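Search the help pages
Search

Split ring keeps opening up, how do I get keys onto it without wrecking it?

Dikby
Posted 8 Mar 2021

I have a small split ring that holds my house key and the shed key. Every time I add a key the coils stay apart afterward, and last week the shed key came off in my coat pocket. Is there a trick to this, or do I need a better ring? I have already broken two nails on it.

3 comments

Fergus Munro

Slide a staple remover's teeth between the coils and squeeze gently. The gap only has to be as wide as the key – any more and the steel bends for good. Push the key on, take the remover out, then turn the key all the way around until it drops free.

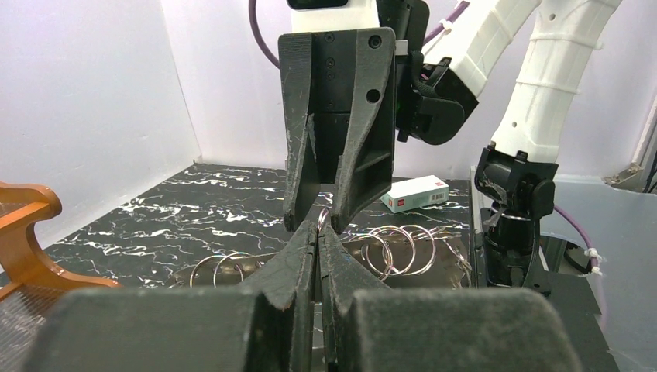

Small silver key ring, upper rim showing.

If the coils still don't sit flat with nothing on them, the ring is finished. Pliers will close it for a while but it opens again at the same spot. Buy a thicker one. I carry almost 200 grams of keys and the thin ones never lasted past April.

2 shares

Garkine

just use a coin

Žukauskas

A coin works on big rings. On small ones it spreads the coils too far. I put the shed key on its own clip and stopped opening the ring at all.

1 comment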